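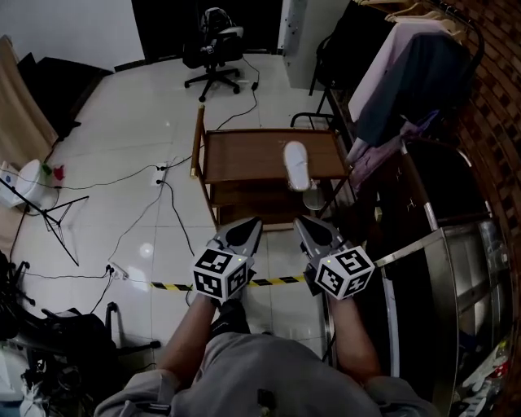
Subject: Re: [liken-collect] slipper episodes, start poses, and the 60-second rule
List: liken-collect
Time: late, after the upload finished

Replying inline, with the quote trimmed. If your mail reader shows the whole thread anyway, my sympathies.

> We got the first slipper batch from Gebremichael and ran it through
> the Preltix checker. 989 episodes in, most of them passed. The ones
> that failed mostly failed on marker tracking in the first few
> frames. Can the collection side say what operators are doing before
> they move? From here it looks like fidgeting.

It is fidgeting. You hand a grown adult two grippers with a patterned cube over each wrist, tell them to hold still until the tone, and they discover their shoulders. One person rolls their wrists. Another squeezes the triggers to make sure the jaws still open, which they did ten seconds ago. The cubes turn, the tracker loses a face, and the checker calls it a failure, quite correctly.

What we changed this week: the tone now comes after the hands have been steady for a moment, with no fixed countdown. An operator who wants to stretch can stretch for as long as they like and the recorder just waits. Wrist rolling has dropped off sharply now that it delays lunch.

> Second question. A lot of the clips start with the object in nearly
> the same place. Is that on purpose? The model is going to learn
> that slippers live on the right.

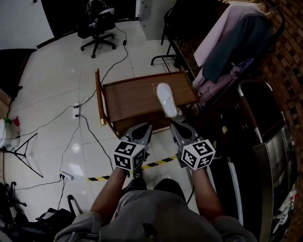

Start poses were supposed to be varied by the person doing the reset, and people doing resets are creatures of habit. The sheet says "place the object anywhere on the top surface." Anywhere, in practice, means wherever it's easiest to drop the thing and step back over the tape. So you get the white slipper on the right-hand side with its toe pointing away from the operator, the right gripper is already practically on top of it, and the left one is there for moral support. I scrolled through a stretch of thumbnails and found so many of these that I checked whether I had opened the same file twice.

The fix is dull. The recorder will draw a position and a heading before each reset and show them on the phone: left, middle or right, then a clock direction for the toe, then sole up or sole down. If the person resetting disagrees with the phone, the phone wins. Sole up needs its own share of the draws. The jaws close differently on a sole than they do on the upper, and I'd like the model to have met both before it's asked to tidy anybody's hallway.

Please don't throw out the right-side clips. They're fine as clips. Just weight them down until the new ones catch up.

> Third: standing or seated? We have both and the sheet says
> "comfortable." The head view changes a lot between them.
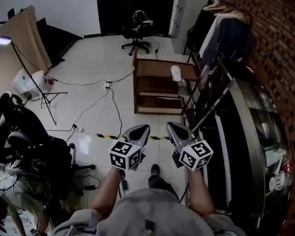
"Comfortable" was my wording and I take it back. It was meant to stop people from locking their knees for an hour, and it was read as permission to pick a new posture every few minutes. I don't want to ban either one. A policy that falls apart when the camera goes up by the height of a chair is a policy we'd have to apologize for later. But posture has to be a field in the log, set before the block starts and left alone until the block ends. Right now we're inferring it from knees.

While we're on the sheet, some smaller things:

Cables. The floor is shiny and has a lot of black cord on it, and I'd rather you trained on that than on a showroom. All I ask is that nobody moves a power strip in the middle of a block. Between blocks, go wild.

People wandering through the head view. Leave them in unless they're handling the object. Your filter at Preltix drops any clip with a second person in it, and I think that's too strict for a home model. Homes are full of second people.

Episode length. The cap stays at 60 seconds. I've had a request to raise it for "difficult" grasps. Anything with a slipper that takes longer than a minute is a cry for help and should be restarted.

> Last thing, the hand cameras. Do you want us to use the frames
> from before the object comes into view, or trim them?
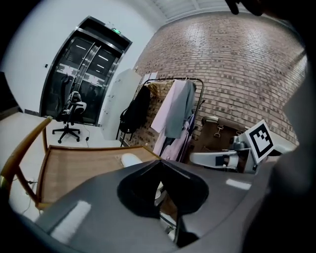

Keep them, at least for the first training run. The Jadimitz people trimmed theirs down to the approach and the close, and what they got was a gripper that was excellent once someone had kindly put it in front of the slipper. It had no idea how to get there. The early frames are mostly housing and furniture, I know, and they cost storage. They also show how the hand swings around while the operator is looking for the thing, and searching is half the job.

If storage is the real objection, drop the frame rate for the pre-approach part and keep the full rate from the moment the arm commits. I'd leave "commits" to your judgment, on the grounds that we argued about it for most of a call and I lost.

One request back to you. The checker's failure report gives a clip number and the word FAILED, which is bracing but not something I can act on. Could it say which cube was lost, left or right, and at what second? We have 4 operators on rotation and 2 sets of grippers, and my guess is that one cube on one set is sitting a hair crooked. I'd like to find out which before I tighten all of them and introduce a fresh problem of my own.

Next batch will be the same slipper, with random placement and the posture field filled in. After that I want to bring in the matching one. Pairs are going to be horrible and I'm looking forward to them.

-- 
Gebremichael collection desk
To leave liken-collect, send "unsubscribe" to the list address, not to the list. Everyone gets this wrong once.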